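Angeliki Kouris answers the phone with her mouth full. "Sorry, sorry, toast," she says, and then she's off, and I barely get a question in for the next 30 minutes.

I called her because I wanted to know what it's like to run the internet for a whole valley. Brula Net is a co-op with 375 homes on it, strung out along the road between Enard and the lake, and Angeliki has been keeping it going since the big phone companies passed on the place. She used to do the books at Jultadent, the dental supply firm in town. She had never touched a network in her life.

"I had a daughter trying to do homework in the library parking lot," she told me. "In December! With the heater running! I went home and I was so mad I started reading."

The reading turned into a meeting, and the meeting turned into a sign-up sheet at the Sotiropoulos bakery (the good one, with the walnut rolls - I've driven out there just for those). Eighteen names the first week. She still has the sheet, with a butter stain on it.

I asked what her neighbors thought they were signing up for. "Oh, they had no idea," she said, laughing. "One man thought it was for the choir."
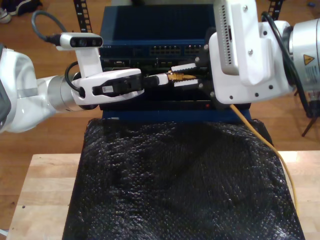 Money was the part that kept her up at night. They dug a lot of the trench themselves, on weekends, with a rented machine and whoever showed up in boots. Members pay a flat monthly fee and they all get the same speed, which took some arguing. A few of the bigger farms wanted to pay more and get more.

"And I said, fine, then who gets less?" she said. "Tell me which house. They went quiet after that."

The worst call she ever got came during an ice storm, when the line went down above the lake and she had 914 dollars left in the repair fund. She called everyone she knew with a truck. I could hear her getting worked up all over again just telling me about it, and I have to say I was right there with her!

These days she has a part-time helper and she turns her phone off at supper. Mostly. Her daughter is away at college now and complains that the dorm connection is slower than the one at home. Angeliki told me that twice.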